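3. 調査の対象と方法

3.1 対象とした道具と置き場所

本節では、食器の一時置きに使われる道具のうち、マグスタンドとトレイの組み合わせを扱う。前節で整理したとおり、住宅の台所における食器の収納は、吊戸棚や引き出しのような閉じた収納と、作業台や食卓の上に置かれる開いた収納とに大別される。マグスタンドは後者に属し、収納具でありながら常に人の目に触れ、しかも食事や作業のたびに位置をずらされるという性格をもつ。トレイも同様で、運ぶための道具であると同時に、卓上で物の居場所を区切る敷物のようにも使われる。両者は別々に購入され、別々に論じられることが多いが、実際の卓上では隣り合って置かれ、同じカップが一方から他方へ移される。

調査はWolludau集合住宅の共用台所と、同住宅に入居する12世帯の台所で行った。共用台所には調理台のほかに大きな食卓があり、入居者は各自の食器を持ち込むことも、備え付けの食器を使うこともできる。世帯の台所はいずれも同じ間取りで、吊戸棚の寸法と食卓を置ける範囲がほぼ共通している。このため、置き方の違いを部屋の広さの違いから切り離して検討しやすい。

共用台所の備品の選定にあたっては、入居開始時に管理側が用意したものをそのまま対象とし、調査のための買い足しはしなかった。世帯の台所についても、ふだん使われている道具に手を加えていない。マグスタンドを持たない世帯では、カップが伏せて置かれる場所、すなわち水切りかごや布巾の上を、それに代わる場所として記録した。

3.2 記録の手順

観察は8月に始め、2018年9月19日に終えた。観察の単位は「置き換え」とした。置き換えとは、一つのカップが手に取られてから次に手を離れるまでの一連の動作をいう。飲むために持ち上げて同じ場所に戻した場合は置き換えに含めず、別の支えの上、たとえばスタンドの腕からトレイへ、あるいは卓面から水切りかごへと移された場合にだけ数えた。期間中に記録した置き換えは138件である。

各件について、移動の前後の支え、カップの向き、持ち手の向きの三点を記した。カップの向きは、口を上にした「正立」、口を下にした「伏せ」、側面を下にした「横置き」、腕に持ち手を通した「掛け」の四つに分けた。横置きは予備調査の段階では想定していなかった分類であり、本調査の初期に追加したものである。追加以前に得た記録は、手元の控えに照らして分類をやり直した。

また、道具どうしの位置関係を知るために、卓面を上方から写した写真を併用した。

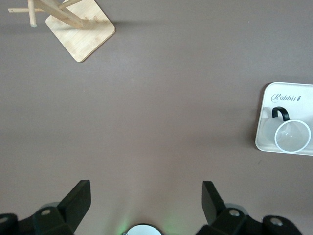
図1　卓上のマグスタンド、トレイおよび透明なガラスのマグ（上方から）

写真による記録は、道具の角度を読み取るのに適している。立った姿勢で斜めから見ると、スタンドの台座が卓の縁に対して平行かどうかは判断しにくいが、上からであれば台座の角の向きによって容易に確かめられる。一方で、腕の高さや傾きを読み取るには不向きである。腕は支柱と重なって見え、どの腕が上段でどの腕が下段かは写真だけでは決めがたい。腕の段については、現場で別に控えた見取り図によった。

3.3 マグスタンドとトレイの形状

対象としたマグスタンドの多くは、四角形または円形の台座に支柱を立て、そこから棒状の腕を出した形式である。図1のスタンドは四角い台座をもつ木製のもので、明るい色の丸棒が支柱と腕に用いられている。台座の角は丸めてある。この形式では、カップを掛けたときの張り出しが台座の外に及ぶため、卓上で実際に占める範囲は台座の寸法よりも大きくなる。スタンドの置き場所を決める際、使用者がまず台座の大きさを基準に場所を選び、カップを掛けてから周囲の物を遠ざけるという順序は、世帯の台所でも繰り返し見られた。

トレイについては、縁の立ち上がりの高さが使い方に関わっていた。縁の高いトレイは運搬に使われ、卓に着くと中身を下ろして片付けられる傾向がある。縁の低いトレイは、運搬の後もそのまま卓上に残されることが多かった。図1の白いトレイは角の丸い長方形で、縁は低い。表面には「Rabbit」という文字が筆記体風に印刷されている。このような文字や図柄のあるトレイでは、それが使用者の側から正しく読める向きに置かれるかどうかも記録の項目に加えた。ただし、結果として向きの傾向を論じられるほどの件数は得られなかったので、本稿では扱わない。

比較のため、世帯の台所で使われていたKestardの金属製スタンドと、Drustskaの陶製トレイについても同じ項目を記録した。金属製スタンドは腕が細く、持ち手の穴が小さいカップでも掛けられる。木製の丸棒の腕は太いものがあり、持ち手と腕の相性が掛けられるカップの種類を限る場合があった。陶製トレイは重く、運搬に使われた例はなかった。

3.4 横置きの扱い

カップの横置きは、従来の卓上調査ではほとんど取り上げられてこなかった。Kárasonの台所調査の分類でも、カップの向きは正立と伏せの二つに限られ、それ以外は「乱雑」として一括されている。しかし本調査では、138件のうち34件が横置きに終わる置き換えであり、例外として除くには件数が多い。

図1では、透明なガラスのマグが白いトレイの上に横置きになっている。本調査の分類ではこれも横置きの一例に当たるが、静止した写真から置かれた経緯まで知ることはできない。洗った後なのか、使う前なのか、あるいは別の場所へ移す途中なのかは、写真に写る状態からは区別できないためである。したがって、写真は向きと位置の確認にのみ用い、置き換えの目的に関する記述は、すべて現場での観察控えと使用者への聞き取りに基づいた。

聞き取りでは、横置きの理由として次のような説明が得られた。第一に、伏せると口の縁が直接トレイに触れることを避けたいというもの。第二に、すぐにスタンドへ掛けるつもりで、持ち手をつかみやすい側に向けて寝かせたというもの。第三に、特に理由はないというもので、これが最も多かった。第三の回答を意味のないものとして捨てることはしなかった。理由を意識せずに行われる置き方こそ、道具の形や周囲の状態に左右されやすいと考えたからである。

横置きが起こる場所には偏りがあった。卓面に直接寝かせた例は6件にとどまり、残りはトレイ、水切りかご、布巾のいずれかの上であった。円筒に近いカップは側面を下にすると転がるおそれがあるが、持ち手が支えとなって一定の位置で止まりやすい。トレイに縁があれば、転がってもその内側にとどまる。使用者がこの点を明確に述べた例は少ないものの、縁のある場所が選ばれていることは件数から認められる。

透明なカップの場合には、さらに見え方の問題がある。白いトレイの上に置いたガラスのカップは、色の濃い陶器のカップに比べて輪郭をとらえにくい。共用台所の使用者からは、片付けの際にガラスの食器を見落としそうになるという声があった。この点は卓面や敷物の色の選択に関わるが、本調査は色の効果を測るように設計されていないため、可能性の指摘にとどめる。

3.5 スタンドとトレイの距離

スタンドとトレイが同じ卓上にある場合、両者の間には何も置かれない範囲が設けられることが多かった。この範囲を本稿では「間」と呼ぶ。間は、カップを腕から外すときに手を入れる余地であり、トレイの端を持ち上げるときに指を差し入れる余地でもある。間が狭い世帯では、カップを外す前にトレイをずらす動作が加わり、結果としてトレイが卓の端へ寄っていく様子が見られた。

間の広さは食事の前後で変わる。食事の前には人の座る位置が優先され、スタンドは卓の隅へ寄せられる。食事の後にはトレイが中央近くまで戻り、使った食器がその上に集められる。共用台所ではこの変化が一日に複数回起こるのに対し、世帯の台所では朝の配置が夜まで保たれる例もあった。スタンドの台座が卓の縁に対して斜めになるのは、隅へ寄せる動作の途中で手を離した場合のほか、使いたい腕を手前に向けるために支柱をつかんで回した場合である。後者では、使用後に台座の向きを直す例はほとんど見られなかった。

以上の観察から、次節ではカップの置き換えを、道具から道具への移動の連なりとして図式化する。その際、掛けと正立を主な状態、伏せと横置きを中間の状態とみなす従来の区分は採らず、四つの向きを同等に扱う。横置きのまま次の使用まで置かれたカップが実際にあり、これを途中の状態と呼ぶと、長く続く置き方を記述から落とすことになるためである。また、スタンドを持たない世帯の記録は、支えの種類をそろえたうえで別表に示す。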